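# Chapter 6: Gathering Demonstrations

A learning system that controls a robot arm needs examples before it can do anything useful. In Chapter 5 we treated those examples as given. A file arrived, it had the right columns, and we trained on it. This chapter goes back a step and looks at where the file comes from, who makes it, and which choices made at the table show up later in the behavior of the trained policy.

## 6.1 What counts as an example

We will use the word *episode* for one complete attempt at a task, from the start signal to the stop signal. An episode holds the camera streams, the joint positions of each arm, the state of each gripper, and the commands the operator sent. It also holds a short text label giving the task. An episode may end in success or failure, and both kinds are kept, but they must be marked. A set in which failures are mixed in unmarked is harder to repair than one that is simply too small.

A *demonstration* is an episode in which a person drives the arms. An episode in which the trained policy drives them is called a *rollout*. The two are stored in the same format so that they can be compared, and every tool in this book reads both.

## 6.2 The running case

Most of the chapter follows one data set, Risadik, which was collected for a sorting task on packaged food. The recording software was Prekero, version 2. Risadik contains 1,139 episodes. The operators worked in blocks of 50, and after each block they stopped, checked the camera views against a saved reference, and wrote a line in the log. In the first week 48 of the episodes in one block were accepted and the other two were thrown out for dropped video.

Alistair MacLeish, who ran the collection, kept the log in a plain text file. We quote from it in several places. His entry for the first day in March reads: "Start with fewer items than you think you need. Change the items before you change the cameras."

Packaged food is a reasonable subject for a first project. The items are cheap and easy to replace. They are also awkward in ways that matter. A chip bag has no fixed shape, so a grasp that closes well on one side of the bag may slide off the other. Shiny film reflects the ceiling lights, and the reflections move when the bag moves. A wrapped bar holds its shape better, but when several bars lie close together the fingers need a gap to enter.

## 6.3 Choosing where the cameras go

Each camera answers a different question. A view from above shows where the items are in relation to one another and to both arms. A low view shows height, which the upper view mostly loses. As you look at Figures 6.1 through 6.3, consider which view you would want if you could keep only one, and what the policy would no longer be able to tell. 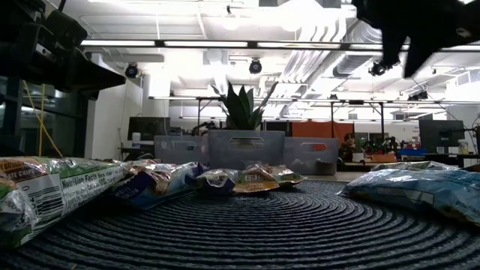
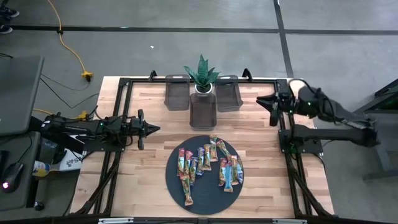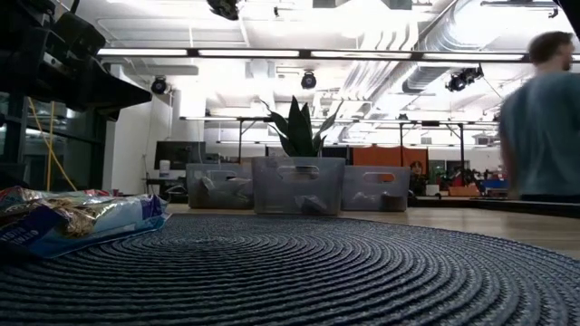
Figures 6.1–6.3. Snack packages set out near a row of three bins. Figure 6.2 is the higher view, with both arms.

*Reading time for the rest of this section: 2 minutes*

The low views take in a good deal of the room. In Figure 6.3 a person is passing on the right, blurred by his own movement. A policy trained on such images receives those pixels along with the ones that show the bag. If people appear in only a few episodes, the policy may behave differently when someone walks by. There are three usual responses: crop the image, keep the background still, or record enough episodes with ordinary background movement that it carries no information about the task. The Risadik log favors the third.

The number of items matters as well. Figure 6.3 has a single bag on the round surface, while Figure 6.2 has twelve bars on it. The first arrangement teaches reaching and grasping. The second also forces a choice of which item to take, and an operator who always begins on the same side will pass that habit on.

Before recording a block, write down:

- the items and their starting arrangement
- the position of every camera
- which arm is expected to move first
- the condition that ends an episode

The same four entries appear in the header of each Prekero file. Section 6.4 shows how to read that header and how to reject an episode whose header does not match its video.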